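The sniper who was everywhere

19th November

My cousin sent me the story again last night. You may have gotten it too. A sniper, no real name, known only as Asilo, holding a mountain pass alone against a militia column, with 152 confirmed kills and a scarf over the face. The version I got had a drawing of a wolf on it and music I would describe as truck commercial.

I don't believe it. I didn't believe it the first time either, when the count was 55 and the pass was a bridge.

I should say I'm no reporter. I taught high school history for a long time and I read a lot of war news, too much according to my wife. But you don't need a press card to notice a number that nearly triples in the same week the fighting is supposed to have stopped for snow.

Where it started

As far as I can trace it, the first mention was on a page called Clilgate, which posts combat clips with the sound taken off and captions added. The caption said Asilo had been a schoolteacher before the war. Two days later the same page said nurse. A bigger account, Puvmont, picked it up and made Asilo a former Olympic shooter, country not given. By then there were 483 comments under the post and I read every one of them, which is how I spent a perfectly good evening. Plenty of hearts and flags. One man asked who had confirmed the confirmed kills. He was called a traitor, then a bot, then something I won't type.

It's a fair question, though. In most irregular wars there is no one standing by with a clipboard. The unit says a number, the unit's friends repeat it, and the enemy has its own reasons for keeping quiet or for making it bigger. A terrifying ghost on the hill makes a decent excuse for losing the hill.

What the people nearby say

Inmaculada Llorente, who writes a newsletter from the refugee side of the border, asked families coming out of the valley. She talked to people from both villages below the pass. They knew the name Asilo. They had learned it from their phones, same as my cousin. One woman told her there had been shooting from the ridge for weeks and that it came from more than one place at once, which sounds to me like a few squads of scared young men.

Milagros Catacutan went at it from the other end and looked at the photos. She found that the four best known pictures of Asilo show at least two different people, going by height against the same rifle. One of them had been posted years earlier by a hunting club. She wrote it up very carefully and it got a tiny fraction of the traffic the wolf did.

I don't want to be smug about this. I had a poster of a flying ace on my wall as a kid and I could have told you his score to the last airplane. Years later I read that the scores in that war were inflated all over the place, some by pilots who meant well and some by their governments. I took it badly, considering I was a grown man.
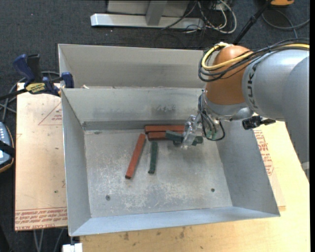 The money part

There's a shirt now. Of course there's a shirt. There is also a fund, run by something called the Echevarría Relief Circle, that takes donations "in the name of Asilo" and lists no address. I wrote and asked where the money goes. I got a thank you note and a link to the shirt.

Maybe it all goes to bandages. I'd like that. But people on that ridge really are getting shot, on both sides, and they have names that could be checked. Llorente has been printing a list of them, a few each week, with the village and the age. It's slow reading and I keep having to stop.

My cousin's reply, when I sent her all this, was that I always have to ruin things. She has ordered the shirt. If anyone out there has a date and a place for even one of these 152, the comments are open, and please include where you got it.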